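Been at the Fillerwood packing site since the arms went in on the snack line, and a few people asked me what changed. Short thread.

We pack mixed orders for small shops. Boxes, tubes, some fruit. It used to be two people per bench, one picking and one checking. Now the arm picks and one person looks after 2 benches.

Nobody on our shift was let go. Two people moved to returns and one went to the Dalen warehouse because it was closer to home. The agency hours did get cut, and I think that should be said too.

Picking was the part that hurt. Same reach, same turn, all day. My shoulder is better than it was in January.

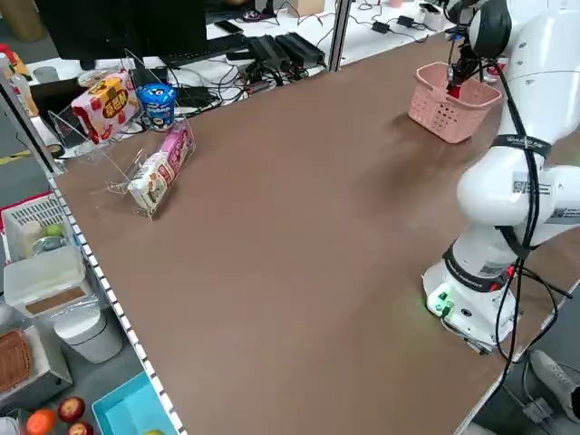

What I do now is mostly setup. Fill the stand, swap the basket, clear a stop, log it. On Wednesday we ran 926 picks on my pair of benches and I logged 26 stops. Most were packages leaning the wrong way.

The arm is slower than a good picker. Bram Kuipers could beat it easily and did, for a morning. It doesn't slow down after lunch, though, and he did.

The harder change is the talking. With two at a bench you had somebody to talk to. Now I can go an hour without a word. Amber Nuttall asked for the benches to be turned so we face each other, and that's been done on one side of the room.

Pay: we got a new grade for looking after the arms, 86 cents an hour more. Training was two days. I'd have liked a week. The stop codes are still on a sheet taped to my locker.

Sadska gets theirs next. If you work there, ask early who is allowed to restart the arm after a stop. We waited on a supervisor every time for the first month and it made everyone cranky.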